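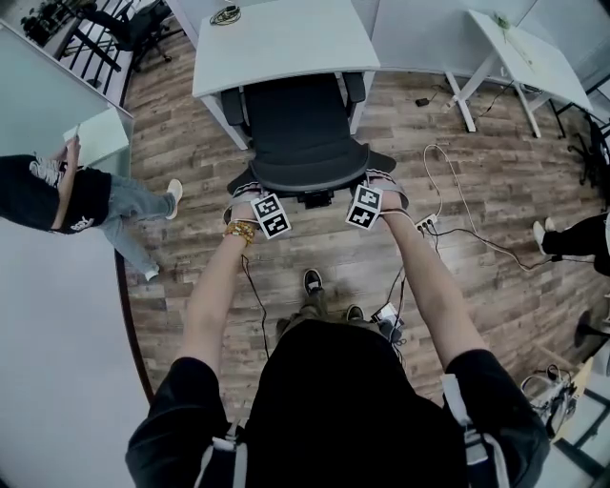 Project notebook, Miltstead student robotics, December

Entry 18: chair-pushing day

Kettle on, finally sitting down to write this up before it all goes out of my head. It was a long afternoon and a rather jolly one, so forgive the rambling (I know some of you only read these for the numbers, and they're further down).

The task was the one we argued over for half of last month: tucking an office chair in at a desk. I was against it, I'll admit. It sounded too dull to spend our recording time on. Having now worn the harness and done it myself, I take most of that back. Both hands go to the chair, the chair wants to swivel, the castors all have their own opinions, and you find yourself making dozens of tiny corrections that you'd never notice at home. If Odari is ever going to learn to tidy a room, I can't think of a better place to begin.

Wrist tags

We strapped one square marker to each wrist, as agreed. The right one will tilt over the back of the hand whatever I do with the strap, and once it tips too far the tracker loses it for a moment. I tried it tighter and my fingers complained. I'd like to try a small foam wedge under the tag next time -- there's a sheet of the stuff in the bottom drawer, under the Wendt manuals. Bracelets are fine as long as they sit below the strap and don't ride up over it.

The wrist cable needs a rethink as well. It runs down towards the feet, and I was forever worrying I'd tread on it. A couple of soft clips on the harness would keep it close to the body and let us all breathe a bit easier.

Numbers

We set out to get 300 pushes across the group and kept 278 of them after checking. Most of the ones we threw out were lost tags, nearly all on the right hand, and the rest were simply me starting before the beep (sorry!). Sarlow, our little sorting script, took 33 minutes to get through the lot, much better than I'd feared. It still names the files in that peculiar order, so please don't rename anything by hand until I've had a look at it.

Things to do before next session

Move the power strip back under the desk. It was too near the chair for my liking, and the white leads loop up just where a castor could catch them.

Mark the starting spot for the feet with tape. We all stood somewhere different and it shows in the data.

Write out the instructions for newcomers. Saying "push it in as you normally would" got us a wonderful range of styles, including one very gentle nudge with the fingertips, but I think we need to settle where the hands go. I'd vote for the back of the seat. It felt steadier to me than holding the armrests, though I'm open to being talked round.

Charge the spare battery, and put the harness away with its straps undone so the next person isn't left wrestling with it.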